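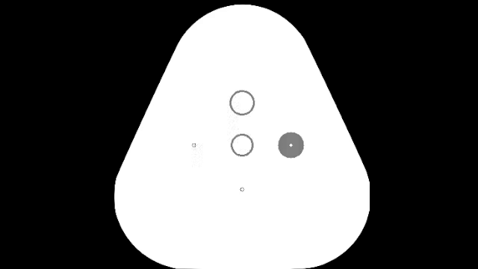

I've been stuck on the shape of my new kitchen table for weeks now and I need somebody to just tell me what to do! It's going in the bay window at our place in Warkby, so one long flat side against the wall and the rest coming out into the room. I keep going back to a sort of triangle with the corners taken right off, like the white shape on black, flat along the bottom and a big soft dome at the top. My other half says it'll look like a guitar pick. Does anyone live with a table like this? There are four of us and up to eight at Christmas.
Posted by baywindowbev, 22 May 2025

offcut_ollie wrote:
Go rectangular. You'll never seat eight round a triangle, and whoever gets the dome end has no elbow room. Also try buying a tablecloth for it.

baywindowbev wrote:
I don't own a tablecloth, Ollie :)

Daniyal Mengal wrote:
I made one much like that for my sister and she loves it, so ignore him. Big curves are kind to hips and toddlers. What matters more is the top. I wrote a bit on my own page about going pale, pasting it in.

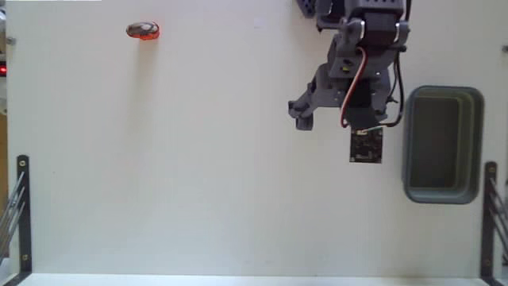
Reading time: 2 minutes
Off-white is lovely in a dark kitchen but you do have to keep at it. I used Cidon eggshell, two coats, then left it seven days before anyone was allowed a mug on it. Tea wipes off. Curry doesn't, and beetroot was a bad evening. If I did it again I'd go a touch greyer.

teapot_wavell wrote:
Two coats?? On a table that gets used? I did four on ours and it still chipped by June. Hardwax oil every time, you can patch it without doing the whole thing over.

Daniyal Mengal wrote:
Depends what's under it. Mine was sanded right back and primed. Agree oil is easier to patch, but you won't get a proper pale colour out of it. 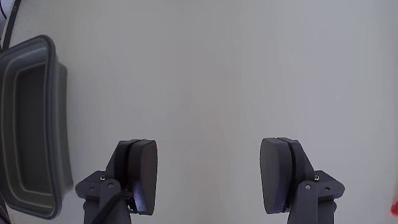 Pale grey, matte, warmer towards the middle

offcut_ollie wrote:
Now that I do like. Still say rectangle.

baywindowbev wrote:
Ooh, grey. Right, I'm cutting the shape out of cardboard tonight (the old Schwaiger wardrobe box is big enough) and we'll eat round it for a week. Will report back on the elbows.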